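Prokar PR-30 Pushing Rod

The PR-30 is a plain rod tool for small robot arms, made for sliding and sorting light objects across a flat surface. No fingers, no air line, no cable to snag. It bolts to the flange and you can be pushing blocks about before the kettle has boiled! We're very fond of it at Dundham, and it gets more bench time than anything else we sell.

Please read this before you order or fit one — there is a fault on early rods.

Rods with serial numbers below 1212 left us with a clamp screw that can work itself loose. We found it on our own bench in August, after 47 hours of sorting runs. The rod had slipped 2 mm down in its clamp, which doesn't sound like much until you remember how close to the board these things travel. It caught the surface at the end of a sweep, the arm went into a protective stop, and we were left with a long scratch and a lot of questions.

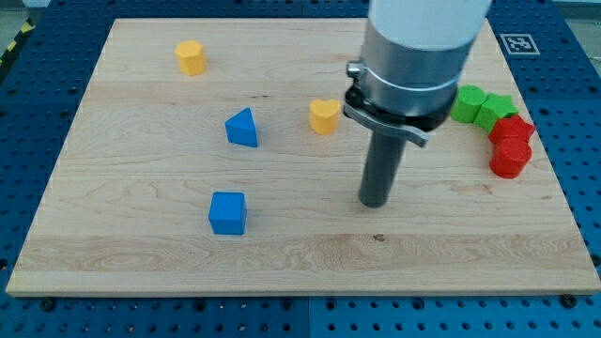 The good news is that the cure is simple. Rods from 1212 onwards have a longer screw and a locking washer, and the new clamp holds beautifully. If yours is older, ask for the Gateren clamp kit and we'll post it free of charge.

Until it arrives:

Stop the arm and switch off its power before touching the clamp.
Check the screw at the start of every shift.
Raise your lowest working height by 2 mm.
Keep hands off the board while the arm is live — a slow sweep can still trap a finger.

The kit also fits the Kandpal adaptor plate. Spare washers come in bags of 30.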